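Search the site Search Go

Import receiving checklist, steel coil and sheet, Puvdale yard

Updated March, replaces the old two-pager. Comments under each line are from the last walk-through unless noted. Tick, initial, move on. If a line doesn't apply write N/A, don't leave it blank, customs side reads blanks as "not done".

Load checked: 66 coils, Curetti shipment, two vessels combined. Start 6:40 am.

1. Paperwork before anything comes off the truck

[x] Bill of lading matches packing list
OK. One line had the weights in the wrong column, Latrice fixed it with the forwarder by phone.

[x] Mill certificates, one per heat
3 missing at first. Came by email before lunch. Printed and in the binder.

[ ] Country of melt and pour stated on every cert
NOT OK. Several say country of export only. Not the same thing and the duty rate hangs on it. Held.

[x] Tariff code on entry matches the product
Coated vs uncoated got mixed up last fall and we paid for it. Read the code out loud to a second person. Yes really.

[x] Declared price is at or over the current minimum
Check against the sheet on the wall, not memory. Sheet changed since January.

2. Truck and dock

[x] Wheels chocked, engine off, keys on the hook
[x] Driver out of the cab and behind the yellow line
Second driver wanted to stay in and eat. Asked him twice. He moved.

[x] Dock plate seated
[ ] Dock light bay 2
Flickers. Reported in the last two checks as well. Somebody please close this one out.

[x] Straps and dunnage photographed before cutting
If there's a damage claim the insurer wants the coils as they arrived, straps on.

3. Lifting

[x] Crane inspection tag in date
[x] C-hook, no cracks, no bent lip, pads in place
Pads worn on the inside edge. Good for now, order a set.

[x] Slings tagged and readable
One tag unreadable, sling pulled and cut up so it can't wander back.

[x] Coil weight under hook rating, written on the lift sheet
[ ] Exclusion zone kept clear for the whole lift
NOT OK. Foot traffic through bay 3 during a lift, visitor from the office. Gate was unlatched. Everett to fit a self closing latch.

Rule on lifts hasn't changed. One signaler, one voice. Anybody can call stop. If the signaler loses sight of the hook the load goes down and stays down til they have it again. 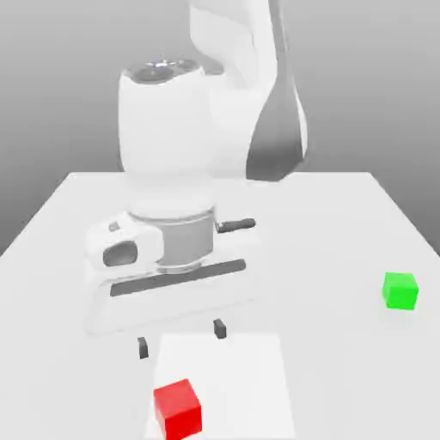

4. Storage

[x] Coils on cradles or wedged both sides
[x] Stack no more than two high, heaviest on the bottom
[ ] Duty-unpaid stock seperated from cleared stock
Partly. Rope was down between the two rows, signs still up. Rope back up same morning, but a customs officer walking in at 7 would of seen one big pile. Needs a proper barrier.

[x] Aisle width OK for the truck
[x] Humidity log filled in
Reading of 50 percent at the desk. Log had a gap over the holiday.

[x] White rust check on galvanized
Two coils with light staining on the outer wrap. Tagged, Tosemo told, no claim yet.

5. Samples and labels

[x] Thickness checked, both edges and center
[x] Heat number on the coil matches the cert
Inside tag AND outside tag. Outside ones fall off.

[x] Sample cuts bagged, gloves on
Cut-level gloves, the gray box. The thin ones are for paperwork.

[ ] Quarantine labels on held coils
Ran out. Used tape and marker. Labels on order from Gumede, around 115 to a roll, get two rolls.

6. Open items

Origin statement on certs: Xiomara, chasing Curetti. Coils stay held til it's in writing.
Gate latch bay 3: Everett.
Barrier for duty-unpaid row: Fitzgerald to price it.
Dock light bay 2: maintenance, third time asking.
C-hook pads: Latrice.

Walked by F. Bellamy and L. Lyons. Reviewed X. Marchetti.

Comments (4)

Gwendolyn Alcantara
Can we get the melt and pour line moved to the booking stage? By the time it's at the dock we're already paying storage on it.

Xiomara Marchetti
Agree, will add it to the supplier form. Keep it here too though.

Everett Whitlock
Latch is on. Closes fine but slams, so mind your fingers. Can someone check the price sheet on the wall is the new one, mine has a coffee ring over the date

Latrice Lyons
It's the new one. Pads ordered.

Contact the yard office | Copyright Puvdale | Back to top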